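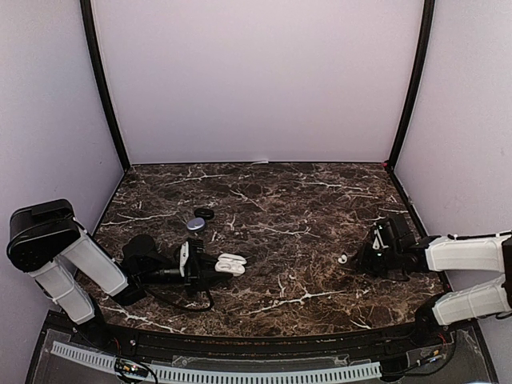
Mar 26, 2026
Notebook, sweetness panel, second series

Continued with the low-sugar yogurt drinks. Today we had the samples with 20 percent less sugar against the full recipe. Loubna Cherkaoui prepared the cups in the morning and I did the coding, so this time I did not know which code is which until the end.

Serving volume changed from 325 ml bottles to small cups poured from them. Last week people drank too much of the first sample and were full before the third. Hywel proposed to give them plain crackers between samples. I am not sure about the crackers, they are salty, and salt can change how sweet the next sip feels. We used water only today. To discuss with him.

Observations while it is fresh:

- The panel found the reduced sample less sweet, but the liking scores stayed close. Two people preferred it and wrote "less heavy".
- The sample with the sweetener (Lindell blend, old batch) got the comment "bitter at the end" again. Same comment as in the first series, from different people.
- Temperature was not well controlled. The last group got their cups later than the first group. I must write the time of pouring on the sheet, I forgot it for the second tray.

Meriem asked if we should add the question about usual diet before the tasting or after. I put it after. If people first write how many sweet drinks they take in a week, maybe they become careful and score differently. She does not fully agree. We can try both orders in the next round and compare.

Diary data: Yasmine El Sherbiny has finished entering the food diaries. One diary gives 1245 kcal for a full day with three meals and a dessert, which I find hard to believe. Probably the portion of rice was entered dry and not cooked, or the evening meal is missing. I will not correct it myself, she will call the participant.

Problem with the scale: it shows 300 g for the check weight in the morning and drifts by the afternoon. Nesma says it stands too near the fan. Moved it to the other bench, check again tomorrow before weighing anything.

To do:
Ask Loubna for a new batch of the blend.
Print score sheets with a line for pouring time.
Decide about crackers (Hywel).
Send Meriem the two versions of the questionnaire.
Order cups with lids, the smell of the strawberry sample fills the whole room and the people waiting outside already know the flavor.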